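# Stock pointed fingers or soft pads for a two-arm tabletop setup? (glass keeps getting away from me)

**Asked by Thanakorn Meesuk**

Hi all! Long-time reader, first question. I've got two small arms on opposite sides of a butcher-block table, teleoperated for now, and I'm trying to settle on fingers before I record a big batch of demos. The task is tidying: stand up the candlesticks, move the glass cups, and (someday) lift a glass jug off a little shelf.

I've been going back and forth between two sets of fingers:

- the pointed ones that came with the grippers
- a set of Moradi soft pads, wider, kind of rubbery, slide on over the stock finger and take two screws

I ran 31 tries with each on the same cup, same start position, same operator (me, on coffee). With the pointed fingers I dropped or skidded the cup 13 times. With the pads it was 8. So pads win, right? Except the pads are terrible on the candlesticks. They're so fat that when a stick is lying down I can't get under the stem without the pad hitting the tabletop first, and then the arm pushes into the wood and the controller faults. The pointed fingers slip right under there, it's lovely. 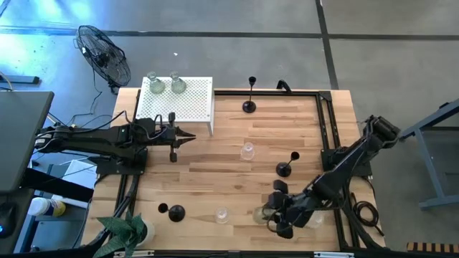

The other thing bugging me is the camera. I have just the one overhead view and I can't judge depth on clear glass to save my life. I close the gripper where I think the rim is and half the time I'm closing on air, or I bump the cup and it scoots. I don't know how many of my drops are a finger problem and how many are a me-not-seeing-it problem.

Soooo, questions:

1. Is there a finger that does both jobs, or should I put pointed on one arm and pads on the other?
2. Would a wrist camera help more than new fingers?
3. Does anyone run the Priltance controller with a force limit that works? Mine is either asleep or faulting.

Budget is not zero but it's close. Thanks!!

---

**Answer from Farhad Mazandarani** (accepted)

I went through nearly this exact thing last year with cups and a bunch of lab glass, so let me give you the long version.

On fingers, I'd do the split. One arm pointed, one arm padded. You have two arms, so use them! Mine ended up with the pads on whichever side does most of the cup handling, and the pointed pair does anything skinny or lying flat. The catch is your demos: if you train one policy on both arms, keep the fingers the same for the whole batch. I swapped sides partway through my first set and had to throw out 153 episodes, which hurt quite a lot.

Before you commit to the fat pads, though, try cutting your own. I took a strip of thin silicone sheet, the kind sold as a drawer liner, and glued it to the inside face of the stock fingers only. Leave the last little bit at the tip bare. You keep the pointed shape for getting under a stem and you get some grip higher up for the glass. It peels after a while and you redo it, it's a ten-minute job. On my setup that was close enough to the real pads that I quit using the real pads on everything except wide jugs.

About your test: 13 against 8 out of 31 is a difference I'd want to see again before spending money on it. Run it a second time, and mix up the order this time so you're not doing all of one finger and then all of the other. You get better at teleop over an afternoon whether you want to or not, and whichever set went second gets the benefit. Which one did go second?

Wrist camera: yes. I'd buy that before any fingers. A top view of a clear cup gives you a rim and some glare. From the wrist you see the fingers and the rim together as you come in, and you stop guessing. I have a Holel on each wrist, cheap, fixed focus, and the picture is nothing special but it's plenty. Zip tie the cable along the forearm with slack at every joint. My first cable lasted two days.

In the meantime a band of colored tape on the cups will tell you a lot. If your drops fall way down with tape on, it was your eyes and the fingers are fine.

I don't have the Priltance so I can't help with question 3.

---

**Answer from stub_axle**

Just get suction. Glass is smooth, suction loves smooth. We use Stestora cups at work and never drop anything.

> **Thanakorn Meesuk:** How does it do on a candlestick stem though?
>
> **stub_axle:** oh. badly

---

**Answer from wobblebench**

Only answering 3. On the Priltance the force limit and the position error limit are on two separate pages, and the fault you get when you lean on the table is usually the second one. Raise the position error limit a bit, leave force low, and slow the arm down for the last inch of travel. Mine used to trip every time I touched wood and now it mostly just stops and waits for me. Go up in small steps and keep a hand on the stop button.

Also update the firmware if you haven't since October, the older one ignored the force setting after a restart. Took me forever to find that.

> **Thanakorn Meesuk:** It was the position error!! Thank you. And Farhad, the pads went second, yeah. Ugh. Redoing it with the order mixed and tape on the cups, will post numbers when I have them.
>
> **Farhad Mazandarani:** Post them even if they're boring. And try the drawer liner.

*Last edited December 15, 2024*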